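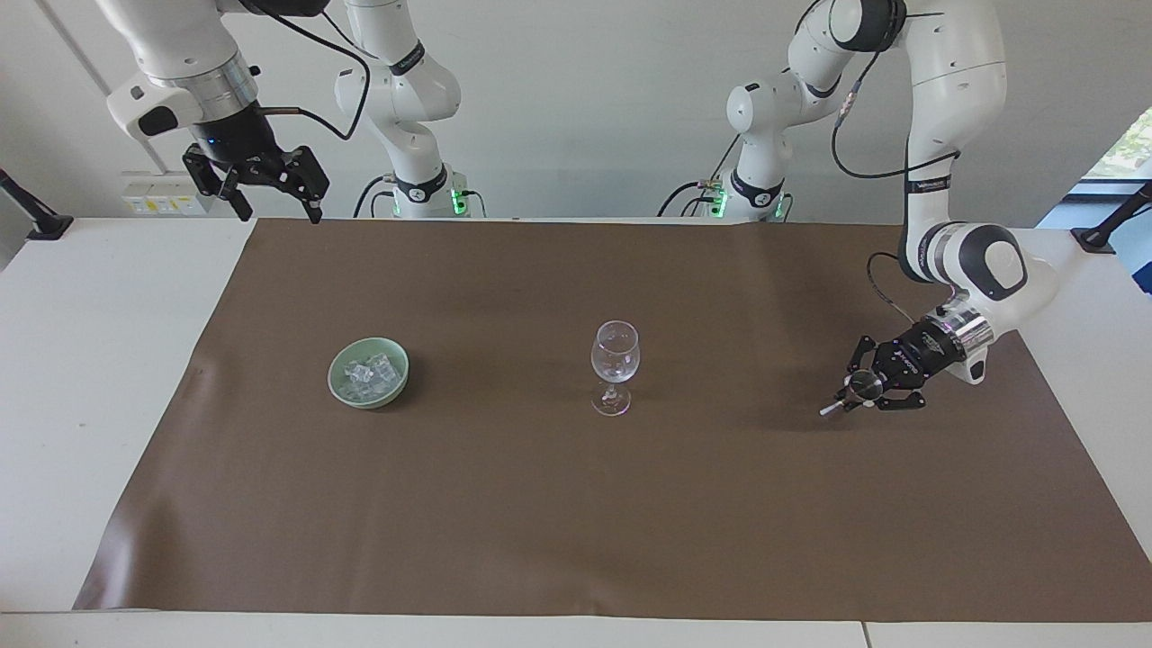
I have worked in hotel banqueting for most of my adult life, and since March part of my job has been teaching a pair of robot arms to do things I used to teach to eighteen-year-olds. People keep asking me what that is like, so I am writing it down once and will send them the link.

The company I work for is called Brisby. It runs event catering for three venues, the biggest of which seats 3000 if you open up both halls. The robot project is called Wandar and it is run from a room at our main kitchen site. There are two white arms on a table, each with a black two-fingered gripper, and the task this month is table and bar set-up. Glasses, bowls of ice, small things that have to be picked up and put in the right place. I was asked to join because I know how the work is done and the engineers don't. They said so themselves, and I thought that was fair enough.

My day used to start at 6 with the delivery sheets. Now on project days I start at 8. I lay out the items for the first task, stand to one side, and the engineer at the desk runs the arms. If something is picked up in a way no waiter would pick it up, I say so. A wine glass is held by the stem or the foot when it is going to a guest. You do not put a finger near the rim. The arms have no idea about this. To them the bowl of the glass is the widest part and so the easiest to find, except that clear glass is hard for them to find at all. We spent most of a morning on one glass.

Ice is the other thing. I had never thought of ice as difficult. You take a scoop and you fill the bucket. But cubes stick together, they slide, and by the time a long set of attempts is over you are working with a different shape from the one you started with. We keep a tray in the small freezer down the corridor and I go back and forth to it. On a bad day I walk further than I did on a wedding.

We keep a log of attempts. When I last looked the total was 3212, and that covers everything since the project moved to our site. I don't know if that is a lot. The engineers tell me it isn't. What I can say is that I have watched a large part of it and I have learned to see my own work in smaller pieces. If you ask me to set a glass down on a table, I do it and forget it. If you ask me to explain it, there is the approach, the height, the moment the foot touches, the letting go, and the moving away without catching the stem with your sleeve. The arms don't have sleeves but they do have cables, so it comes to the same thing.

Now the part people really want to know about, which is jobs.

There are 43 of us on permanent contracts in the banqueting team, and many more casuals in the busy months. When the project was announced we were called into the staff dining room at three in the afternoon and given a talk with slides. The talk was not good. It used the word "opportunity" too often and did not say what would happen to the set-up crew. Noman Cheema, our shop steward, stood up at the end and asked for that in writing. He got it some weeks later: no permanent post in set-up to be removed while the trial is running, and a meeting before anything goes beyond the trial. It's one page long. I have a copy in my locker.

I think that page has made more difference than the robot has. Before it, people wouldn't talk to me at break. I was seen as the one helping them do it. After it, a few of the set-up crew came to have a look, and two of them have since done shifts in the room with me. One is much better than I am at spotting when a grip is going to slip. She has carried trays for years and sees it before it happens.

But the letter only covers permanent staff. The casuals have nothing in writing, and they are the ones who do most of the glass polishing and laying up before a big dinner. If the arms ever get good enough, those are the hours that will go first, and it will happen quietly. There won't be a meeting. There will just be fewer phone calls asking if you are free. I have said this to my manager and to Noman, and he is trying to get it on the list for the next round of talks. I don't know how that will go.

I should also say what has changed for the better. My knees, for one. I am not lifting glass racks on project days, and glass racks are what finished off my predecessor. I also get listened to in a way I wasn't before. The dishwashing line we had put in some years ago, the Cimar, was bought without anyone from the floor being asked, and it was fitted the wrong way round for how we bring the trolleys in. We still walk around the back of it. This time somebody asked first, and I would like that to be the rule for every machine that comes through the door.

As for whether the arms can do the job – no, not at the speed of a real evening. One decent waiter can lay a table for ten while the arms are dealing with a single place. The engineers are open about that. They are more interested in the slow jobs at odd times, such as setting out the bar at the Yaman hall at five in the morning for a breakfast event, which is a shift that no one asks for. I wouldn't be sorry to see that one go, though I know two people who rely on the early rate, and they would be.

The next task is folded napkins. I have asked for linen ones, as the paper ones don't behave the same way, and I am still waiting for the order to be signed off.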